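Two-arm table-setting task: right arm places on the mat, left arm drifts after about 100 episodes

Posted in Student Projects > Manipulation
Asked by hirnley_lab3
November 9, 2025

Our school club has a two-arm cell and is entering the table-setting event in the Ternby student challenge. The task is to put a spoon and a fork on a placemat, parallel, handles toward the front. The left arm picks, the two arms exchange the utensil over the middle of the table, and the right arm places. We record by teleoperation and train one policy on both arms.

The right arm is fine. The left arm is good at the start of a session and then closes a little short of the handle. The offset grows slowly. If we power down, home both arms and restart, it goes away, then comes back by the end of the next long run. We have 1,986 recorded episodes, most of them from August, and retraining on all of them did not change the behavior. Joint readings look normal in the log. Control is through the Flernent driver with default gains.

The cloths stay in the cell between runs, with the basket on the left. The utensils start between the arms and the mat is on the right.

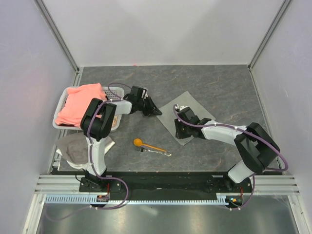
hirnley_lab3 — original poster — 4 posts

The spoon is orange plastic and the fork is metal. The error shows on both, but the fork is where we lose points. What I want to know is whether this is a calibration problem or a data problem, and what to check first. We have two weeks of lab access left.

wainwright_bench
Accepted — 2 votes

Calibration or mechanical. A data problem would not clear when you re-home.

Check the cable before anything else. Your left cable goes from the gripper over the basket, down the arm, and into a wide loop near the base. A loop like that can load the wrist differently depending on pose, and it can creep through the clips over a long run. Mark the cable with tape at every clip, run 100 cycles, and see whether any mark has moved. If one has, re-clip with slack at the joints and none along the straight segments.

Then do a touch test. Fix a pointed target to the table, drive the left gripper to it from a stored joint pose, and measure the gap cold and again at the end of a session. Same joint readings with a different gap means something after the encoder is slipping, usually a horn screw or a coupling. Different joint readings means the controller is not reaching its target, and you should look at gains and motor temperature.

Do not retrain until this is settled. Any episodes recorded with the offset present carry it in the labels, so sort them by time since homing and hold back the late ones.

gridsquare
0 votes

Had this at our club. Turned out the table was not square to the rail. Shim it.

Also I would use two plastic utensils if the rules let you, metal reflects too much.

tolerance_stack
1 vote

The shim answer does not fit the symptom. A table out of square gives a constant error from the first cycle.

One addition to the accepted answer: log commanded position and measured position separately. The Flernent driver on our cell wrote only the measured value until we changed the config, and a steady error under load was invisible in the plots. With both columns you can see in one session whether the shoulder is sagging as it warms up. Ours was — the gap at the gripper was small at first and got worse each time the arm held a reach for long.

If it is sag, a rest pose between cycles with the arm folded back helps more than raising the gain.

Comment from hirnley_lab3

Tape marks are on. Will run the touch test next session and post both numbers. The metal fork is required by the rules, so that stays.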